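Travel Notes > Visits > Open Houses

A Morning Among the Shirts at the Kedow Open House

21 Apr 2024
By Panya Ruangrit

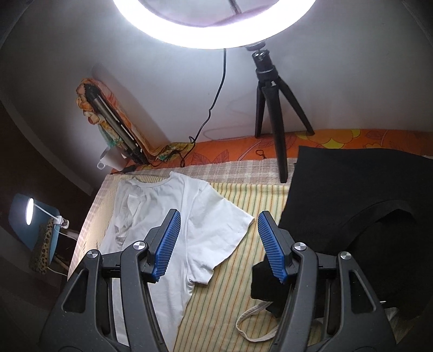 I had been meaning to get out to Kedow for ages, and when the little clothing resale house there announced it would open its doors for a morning this April, I packed a sandwich and took the early bus from Stakanville. The ride is longer than the map suggests (it stops at every farm gate, I think, and twice at the same church), but the hills are green right now and the driver hums, so I had no complaints at all.

The house is on Tiedemann Lane, just past the feed store, and you would walk right by it if it weren't for the hand-painted sign. They sell secondhand T-shirts, only T-shirts, and they sort, fold and photograph every one of them upstairs in what used to be the family bedrooms. I had pictured big tables and racks on wheels. What you get instead is beds! Ordinary beds, made up with ordinary sheets, and the shirts laid out on top. The one I spent the most time beside had a pale yellow sheet with thin green, orange and white stripes, and at the far end an orange pillow with yellow flowers and brown leaves that I would have happily carried home under my coat.

A white T-shirt was lying on the left with its collar toward the back of the bed and one sleeve stretched out to the side, and a black one was on the right, partly spread and partly bunched up. Both colors are a nuisance, we were told, each in its own way. White shows every shadow, so a shirt with wrinkles in it looks twice as wrinkled once the ring light is on. Black swallows everything, and you have to fuss with the neckline until a buyer can tell which end is up. The ring light stood right there on the bed on a small black tripod, shining away, and I was surprised at how much of the wall it lit up behind it.

We were a group of 6, and we were each allowed to try smoothing a shirt ourselves. I was dreadful at it. You start from the shoulders and work down with the flat of your hand, and you don't tug at the hem, and I tugged at the hem. The woman from Budberg next to me turned out to have worked in a laundry for years and had hers looking like it had come out of a drawer in a department store, sleeves and all. She was very gracious about mine.

Downstairs they gave us coffee and a plum cake and talked a bit about the numbers, which I wrote on my napkin. They sold 382 shirts over the winter and have more than 500 waiting in the back room. The hope is to reach 1000 sales before they think about renting a proper space. I confess I hope they take their time. There is something very comfortable about a business where you take your shoes off at the stairs and talk about collars while somebody's cake is cooling in the kitchen.

If you go, wear socks you aren't ashamed of, and bring small bills, as the cash box was low on change by the time I had picked out a gray shirt for my brother. The sitting room has a shelf of odd sizes at a lower price, and it's worth digging down to the bottom of the pile. The bus back to Stakanville leaves from the other side of the road, by the feed store, and I very nearly missed it because I was waiting on the wrong side with my bag on my knees, eating the last of the sandwich.

Recent visits
A Wet Afternoon at the Budberg Button Fair
Stakanville by Slow Bus
Two Bakeries and a Broom Maker
The Kedow Spring Plant Sale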